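Moving to a Hill Town: Your Questions, My Answers
Oct 10, 2022
By the Lirstead Letters blog
4 min read

I get a lot of email about the move, and most of it asks the same handful of things, so I've put the answers in one place. I'm no expert on real estate. I just packed up a city apartment and went to live in Lirstead, population 964, and I'm still here!

Where is Lirstead, anyway?

Up the valley from Altside, at the end of the county road. Altside has the big grocery store, the bank and the dentist. It's 26 miles each way, so I do one large shop and plan my meals around it. I used to buy dinner on the walk home from work. I do miss that.

Did you buy or rent?

I rented first and I'm so glad I did. The first place I fell for had a gorgeous porch and a driveway that turned into a creek every time it rained. One wet spring as a renter taught me to look at driveways before porches.

How's the internet?

Better than you'd think, worse than the landlord will tell you. Ask which side of the street gets the good line (seriously, ask the neighbors). Mine is fine for video calls until school lets out, and then it gets choppy for an hour or so.
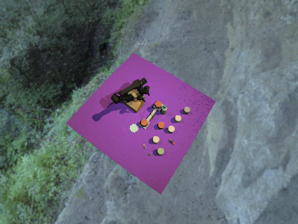 I keep my important calls in the morning and that takes care of it. If your job needs a perfect connection all day, come stay for a week with your laptop before you sign anything.

What do you do about heat?

Wood stove plus a couple of plug-in heaters. Order your wood early. I waited until October my first year and paid for it, and half of what I got was too green to burn well. I also bought a Lorente kettle that sits on top of the stove, and I'm a little too attached to it.

Were people friendly?

Yes, but slowly. Folks wave right away. Getting invited to supper took me about 17 weeks. What helped was going to the same things over and over — the library sale, the Tarkthorpe road cleanup, the pie night — until my face was familiar.

Do you get lonely?

Sometimes, mostly in late winter. I call my sister a lot and I go down to Altside for a movie when the walls close in.

Can I come visit and look around?

Please do! The inn has four rooms and they fill up fast when the leaves turn, so book ahead. Bring real shoes and fill your tank in Altside, the pump up here closes at suppertime.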